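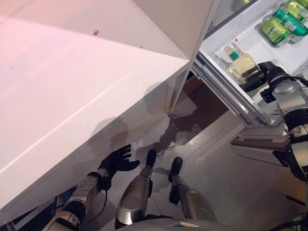 Unit 4: Automation in a small workplace
Handout for the session on 27/05/2024

Reading before the session: chapter 3 of the course book, and the Sokstead case below.

The case

Sokstead is a café and drinks counter. In January it began a trial of a two-armed robot, which the staff call Diva, on the stock side of the work: putting bottles and cans into the chilled drawer, taking them out again and passing them to the counter. The firm that runs the trial is Dimico. The café has 10 staff, most of them part-time.

Tasks and jobs

A job is a bundle of tasks. Stocking a chilled drawer looks like one task from outside, but for this unit we split it up:

bending and reaching into the drawer
gripping things of different shapes (a glass bottle lying on its side is gripped differently from a can)
checking dates and turning labels
noticing what is running low
deciding what to order

Diva was brought in for the first two. The others stayed with staff. The written job description did not change until the second month, and this caused most of the early complaints.

What changed for staff

Less bending. Two people with back trouble asked to go back on the early shift.

More waiting. The robot is slower than a practised person, and in the first weeks staff stood by while it finished. Later they were told to carry on serving.

New work. Somebody on each shift now has to clear the floor by the drawer, keep cables out of the walkway and write up stoppages. The log for the trial has 414 entries. None of this was counted as work in the first rota.

Pay. There was no change in the hourly rate. Staff asked for a supervision allowance — this was still being talked about when the case was written.

Terms to know

Task substitution: a machine takes over a task that a person did.
Residual work: what is left for people afterwards, including work the machine creates.
Deskilling: a job comes to need less knowledge than before.

For the seminar

Write 400 words on which of the new tasks at Sokstead should be paid as skilled work. Bring two printed copies.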